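Workshop tips, page 4: keeping the gripper sweet

We call our arm Rudesness, after the noise it made in its first winter, and it lives in the back half of the Plusside workshop. It has a two-fingered gripper with a little camera up at the wrist, and I've become far too fond of looking after it. These are the things I do, more or less in the order I do them. Your gripper may well come apart differently, so have the maker's booklet open beside you the first time round.

## Before you touch anything

Switch off, then pull the plug, then wait until the lights are out. I used to trust the stop button and I've gone right off that idea. A gripper can pinch surprisingly hard for such a small thing!

Park the arm low before you switch off, with the fingers open and a clear patch of floor or bench underneath. Arms sag when the power goes on some machines, and it's much nicer to work at a comfortable height than to be reaching over your head with a screwdriver.

## Wiping down

You need:

- two soft cloths, one damp and one dry
- a jug with 700 ml of warm water and one drop of washing-up liquid
- an old, very clean make-up brush (the fat powder kind is perfect)
- a torch

Wring the damp cloth out until you can't get another drip from it. Wipe the housing first and the fingers last, so you aren't rubbing housing dust into the gripping faces. Dry as you go.

Use the brush dry on anything ribbed, slotted or meshed. Short flicks, always outwards. Please don't use a can of compressed air here - it blows the fluff further in, and then you're hunting for it with tweezers for the rest of the afternoon (ask me how I know).

Keep spray polish away from the fingers altogether. I once gave ours a lovely shine and it couldn't hold a tin mug until I'd washed the lot off again.

## Finger collars

My favourite job! The collar at the top of each finger is open, and anything small enough will find its way down there. I've had rice, sawdust and one tiny washer out of ours.

1. Shine the torch in from the side, not straight down.
2. Tip loose bits out with the brush, or lift them with a loop of masking tape, sticky side out.
3. Run a fingertip round the rim and feel for nicks. A rough spot can go on to become a split.
4. Give the finger a gentle wiggle. It should feel snug. If it rocks, look at the bolt on the bracket.

For the bolt I use a short Kramer hex key with tape round the long end, which stops me leaning on it. Snug plus a whisker is plenty. A dab of nail varnish across the bolt head and on to the bracket makes a line you can check at a glance: if the two halves no longer meet, the bolt has moved.

## Checking what the wrist camera sees

Once you've put everything back, save a still from the wrist camera. It's a splendid way to look at the underside without lying on your back, and you can keep the stills in a folder and compare them month by month. Look for a finger sitting crooked, a collar creeping away from its bracket, or a smear that shows up in the same place every time (that last one is on the lens, so give it a breath and a wipe with a glasses cloth). 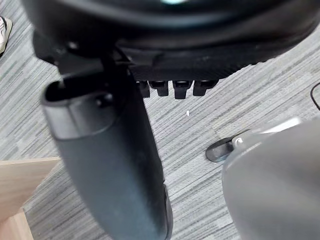
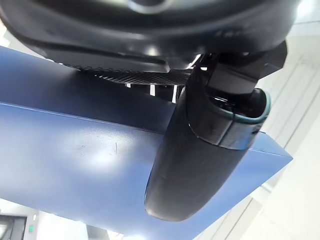

Both give a close look at an open collar and the black bracket holding the finger. The first also shows some dust and faint scuffs on the housing, and in the second you can pick out the teal-green rim of the cuff.

## How often, and what to write down

I do a quick wipe after any dusty job and the collars every 57 running hours, which is simply when our first set began to feel gritty. Yours will settle into its own rhythm.

Keep a notebook by the plug. Mine has the date, the hours, what I cleaned and anything odd I heard. We started the current fingers in January and they'd done 1526 grips by the last entry, with only the tips starting to go smooth.

Spare fingers go in an Etolach tub with a lid, laid flat and not touching each other, away from the window. Write "left" and "right" on the bags - they look the same until you've fitted them the wrong way round.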